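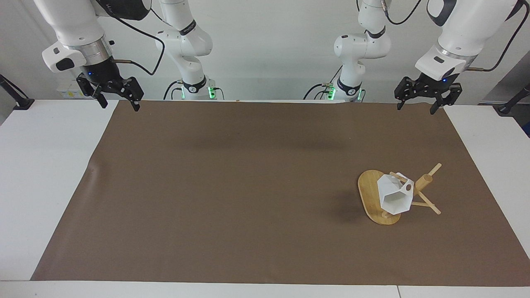 4.2 Table Rules for Two-Arm Work

Home | Issues | Authors | Search
Print this article | E-mail this article

Figure 4. The two-arm table with a lamp-like assembly on the paper sheet, both grippers over the far part of the work area.

I want to spend this section on the dull stuff, the rules we tape up next to the table, because when other labs write to us that's what they ask for. The learning code is online and folks can read it. What they can't get from the code is why our sheet looks the way it does, or who is allowed to reach across it and when. So I'm going to go through the rules we kept, and a couple we dropped.

The first one is about the surface. We cover the tabletop with one large sheet of brown paper and we leave white margins showing at the sides (Figure 4). The paper is there mostly for contrast. Our lamp parts are pale wood and white, and on the bare white top our part finder kept losing the shade. On the paper it does much better, though shadows still bother it, and I'll own up that we've never fixed that properly. The rule says one sheet, no taped seams inside the work area, and swap it when a wrinkle gets into the middle. A small wrinkle out by an edge we let slide. I used to be stricter about this and it cost us a lot of paper for no gain I could measure.

The margins matter more than you'd think! They're our "hands off" strip. Nothing the arms are supposed to pick up may start there, and a person setting out parts sets them on the paper only. Arūnas Hunt pushed for this after we ran the Cornero trials, where parts had been put down wherever there was room, and we spent most of November working out which failures were the policy's fault and which were ours. With the margin rule in place that argument mostly went away (mostly).

Then there's the park pose. Between runs both grippers go to the back of the sheet, fingers down. I've had visitors ask why we don't just fold the arms all the way back. We tried it for the first 27 runs, and the long swing forward at the start of each run made everyone standing nearby jumpy, me included. A park pose near the work means short first moves, and short first moves are easier to watch. The price is that you have to be firm about hands. In our lab no one reaches onto the sheet until the operator has put both arms on hold and said "clear" out loud. We don't accept a nod. The lights on the arms are nice to have, but we don't let anybody use a light as permission.

Cables get a rule of their own. Each arm's cable must have a loop with enough slack for the full wrist turn, and the operator runs each wrist through that turn by hand control before the first run of the day. We log it. Of the 51 stops in the Plivel log, four were cable snags, and every one of those came after somebody had re-routed a cable and skipped the wrist check. That's a small number, I know, but a snag can drag a fitting loose, and then you've lost the afternoon.

Last, the finished piece. When a run ends, the assembly stays where it is on the sheet until two people have scored it separately. They score joint by joint: is the peg seated, does the shade rest on the board, do the sticks hold. A tilted shade is scored as tilted, even if a tap of the finger would settle it. I can't tell you how tempting that tap is. The Grurumeo checklist allowed one "gentle correction" before scoring, and we followed it for a while, and our two scorers disagreed constantly over what gentle meant. We cut the line from our sheet on March 6, 2019 and haven't missed it.

Ashworth's version of these rules adds a limit on who may stand behind the table. We haven't adopted that one, as our table backs onto a wall, but a lab with an open floor should probably look at it. The full wording of our sheet is in the appendix, coffee-stain edits and all.

Shares: 27 | Comments: 2
Previous section | Next section | Back to top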